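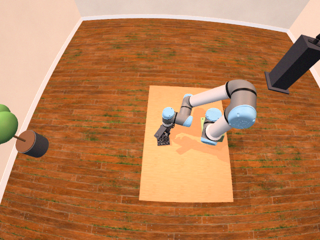 Is the Mirkby folding workbench sturdy enough to be your only bench? For hand tools and small furniture repairs, it has been for me, though I'd want something heavier for serious planing.

I bought mine in October after my old bench finally gave up, and I've used it nearly every evening since. First I stripped and reglued four kitchen chairs on it. Then came a bookcase for my sister, and then a drawer that had been sticking for years (a very satisfying job!). The legs lock with a solid clunk and I haven't felt them slip once.

The top is the best part. It's rated for 500 pounds, and I can stand on it to reach the garage lights without a wobble. The vise is smooth and opens to 9 inches — wider than the one on the Ometti I borrowed from Hadiza Akpan last year, and much easier to crank with cold hands.

Gripes? The instructions are tiny, and step six shows the crossbar upside down, so I put mine on twice. The rubber feet pick up sawdust and get slick on painted concrete, so I wipe them down before I start. And I wish the tool tray were deeper, as my pencils keep rolling out of it.

It folds flat enough to go behind the water heater, and I can carry it out to the driveway by myself. I love this thing, and I've already ordered the second set of clamps.

Reviewed by Hadiza's neighbor in the garage

Print this review
E-mail this review to a friend

Recent reviews
Olatunji 401 block plane
Kurkik bar clamps, long-term report
Ometti folding bench, second look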